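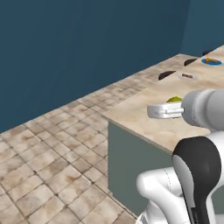
4.3 Running the planner in the kitchen scene

Before you start, please check that Skoryk is installed and that the scene server of Ollasus is running. If you have not done this, go back to section 4.1.

1. Open a terminal in your project folder and start the viewer. The first start takes up to 70 seconds, the next ones are much faster.

2. Load the kitchen scene from the scene list. Wait until the status line says "ready". Do not press Plan before this, or the planner will work with an empty collision map.

3. Move the viewer camera until you see the gripper and the counter top together. You will need this view in step 6.

4. In the object list, choose one target. For the first run we advise the round yellow-green object behind the gripper. The plates on the counter are farther from the arm and need a longer path.

5. Set the planning time to 8 seconds and the number of tries to 16. These values are also used in the test reports of Stenham.

6. Press Plan. The path is drawn as a thin line from the gripper to the target. Look at the line from two sides and check that it does not pass through the counter.

Note: The gripper starts just above the counter. If the safety distance is set too large, the planner reports "start state in collision" and stops. Set the distance to 22 mm and try again.

7. Press Run. The arm follows the path at low speed. You can pause at any moment with the space bar.

Caution: The same Run button is used for the simulated arm and for the real arm. Always read the target name in the top bar first – it must say "sim". With a real arm, keep the stop button in your hand.

8. When the motion is finished, save the log. The file goes to the folder "runs" and gets the scene name and a number.

If the planner finds no path after all tries, change the grasp direction from "top" to "side" and repeat from step 6. Please send logs of failed runs to Leilani Boateng, with the scene file included.

Next: 4.4 Changing the perception source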